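Home | Household Guidance | Kitchen | Laundry | Workshop | Contact

This site uses cookies to remember your preferences. By continuing to read, you accept their use.

Care of Hard Surfaces in the Home: Tables, Counters, Walls and Hall Floors

Issued by the Nirkeven Household Advice Office. Revised 20th February.

The following guidance replaces the earlier leaflet on polishes and applies to surfaces in ordinary daily use. Readers with antique or listed furnishings should consult a conservator before applying any product, including plain water.

General Rules

Dust should be removed before any damp cleaning is attempted. Grit carried under a wet cloth is the most frequent cause of fine scratching on tables and counters. A soft cotton cloth, folded into four and turned as each face becomes soiled, is sufficient for most rooms.

Cleaning solutions are to be mixed fresh. One teaspoon of mild dish soap in a quart of lukewarm water is adequate for painted walls, sealed wood and most countertops. Stronger mixtures leave a film that attracts dust, and the householder is then obliged to clean more often than before. Vinegar must not be used on marble, limestone or any other stone containing lime. Bleach and ammonia must never be combined.

Any product new to the household should be tried first on a hidden area and left for 18 hours. If the color has changed or the surface feels tacky, the product is unsuitable.

Wooden Tables

Wood should be wiped in the direction of the grain. Standing water is to be blotted at once, and the area dried with a second cloth. Where a pale ring has formed under a cup or vase, the mark generally lies in the finish – the wood beneath is seldom harmed. A little petroleum jelly, left on the ring overnight and wiped away in the morning, will often clear it.

Wax may be applied twice a year to tables with a waxed finish. It serves no purpose on a modern varnish. The amount should be small, no more than will cover a thumbnail for each square foot, and it should be buffed after ten minutes. Table edges receive the most handling and should be inspected for worn finish each April, when windows can be left open during any touching up.

Dark Matte Surfaces

Matte counters and painted panels in charcoal or black show fingerprints and grease more readily than lighter ones. Abrasive pads polish the high points and leave shiny patches that cannot be removed. A microfiber cloth wrung nearly dry, followed at once by a dry one, gives the most even result.

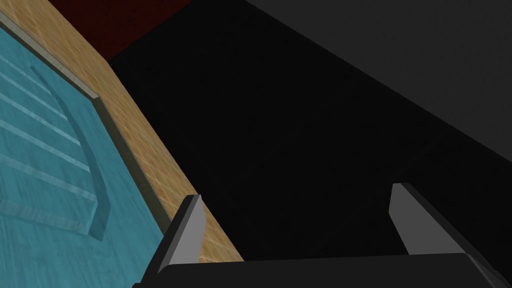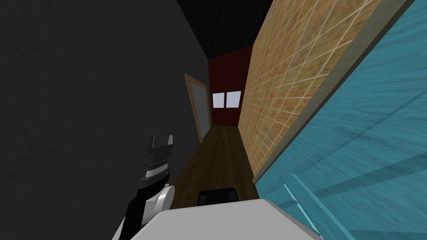
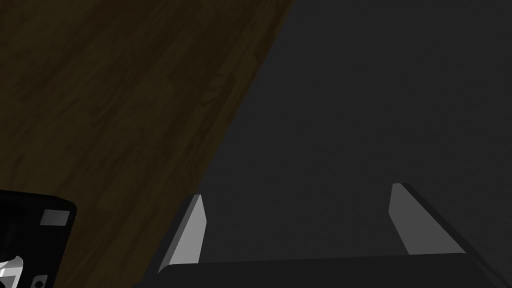
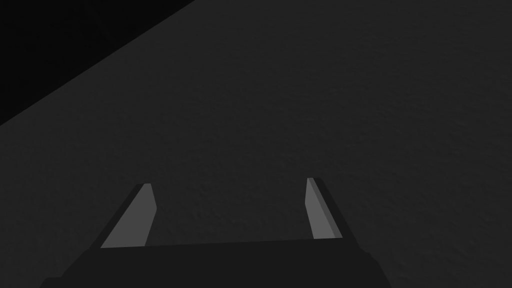 A reader in Vustach writes that the overnight treatment for cup rings took two attempts on an old varnished sideboard, and that warming the jelly between the fingers first made it easier to spread. The same reader asks whether mayonnaise, as recommended by an older relative, would do as well. It works on the same principle, but it can leave an odor and is not advised by this office.

Hallways and Painted Walls

Walls should be washed from the bottom upward. Dirty water running down over dry paint leaves streaks that are difficult to remove, whereas the same water running over a damp surface wipes away cleanly. Light switches are to be cleaned with a cloth that is barely damp, never sprayed.

Deep reds and maroons may shed a trace of color when first washed. A white cloth will show this immediately, and washing should then stop. Wooden door frames are best treated in the same manner as tables. Tiles may be cleaned with the general solution and rinsed with clear water, the joints being brushed with a soft toothbrush where needed.

Storage of Cloths

Cloths used with oil-based products can heat up and catch fire if left in a heap. They should be spread flat outdoors to dry, then placed in a metal container with a lid. Other cloths may be machine washed without fabric softener, which reduces their ability to take up water.

Printed copies of this guidance may be requested from the Nirkeven office. Please quote leaflet 1,642 and allow 5 working days for delivery.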